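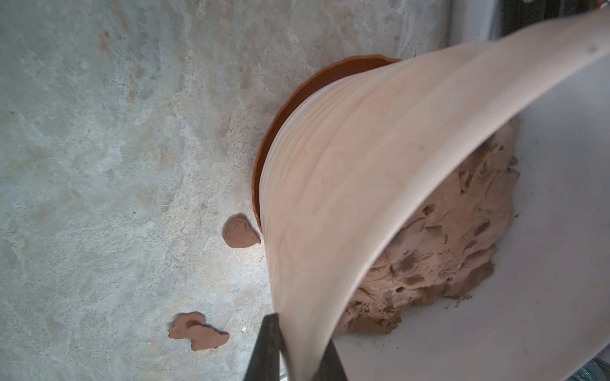

Bowl tipped, clay still in it, two pieces on the counter.

10 Nov 2021

I've been meaning to write about the arm for months, and every time I sit down to do it a kiln needs unloading. So I'm doing it at lunch, with clay under my nails and a sandwich going stale next to the keyboard.

If you're new around here: I work at Elitholm, a pottery studio and small production shop. We make tableware, mostly bowls and plates, and we mix and reclaim a lot of our own clay. There are 4 of us on the making side. Since February there has also been an arm at the prep counter, and it does the tipping. Clay goes from one bowl to another, scraps go to reclaim, bowls get picked up and angled and emptied and put back. That's the job! I love it more than I expected to love anything with a power supply.

You have to understand what prep used to be like. A good order week for us is 200 pieces, and every one of them begins as somebody standing at the counter hauling clay out of a bowl. It's heavy, it's sticky, and you do it before you get to the part you went into pottery for. My wrists used to ache by ten in the morning. I'd sit down to throw with hands that were already tired, and you could feel it in the walls of the pots (well, I could).

Now I come in and go more or less straight to the wheel. I threw 131 bowls for the Tremarell order this fall and my wrists were fine at the end of it. I kept poking at them, waiting for the ache.

The grip was the thing I worried about most. Our prep bowls are ones we threw ourselves, cream colored, with the throwing ridges left on the outside, and no two rims are the same thickness. I was sure we'd be sweeping up bits by the end of the first week. We set it up to pinch the rim and tilt, pretty much how I'd do it with a thumb and finger, and then spent three weeks fiddling with how hard it squeezes. We did chip a few. I glued one back together and it holds pencils now.

Reclaimed red clay was the next headache, because it's never one thing. Part of a lump can be dark and damp while the bit next to it has gone pale and crumbly, and it all comes away differently. A person feels that right away and gives it a shove. The arm needs telling, so one of us is usually nearby with a rib, scraping out what's left and picking up the lumps from the counter. I don't mind that at all. You get a minute to look at the clay and decide if it wants more water.

The jobs have shifted in ways I didn't see coming. Our newest potter came to us to do prep and used to be at that counter most of the day. She runs the arm's schedule now, and she has also started glaze testing, which we never had the hours for. She has a shelf of test tiles labeled Stodeck (that's her name for the glaze, don't ask me) and the green one is gorgeous. Hours stayed the same for everybody. That was the first question any of us asked, and I'm glad we asked it out loud before the thing was bolted down.

I do miss one bit. We used to talk over the prep counter first thing, all of us elbow deep, and that's gone a little quiet. We've moved the coffee pot over there to see if it helps.

Next up is teaching it the big Tiedemann bowls, the wide ones with the heavy foot. I've cleared tomorrow morning for it and put a folded towel on the counter, just in case.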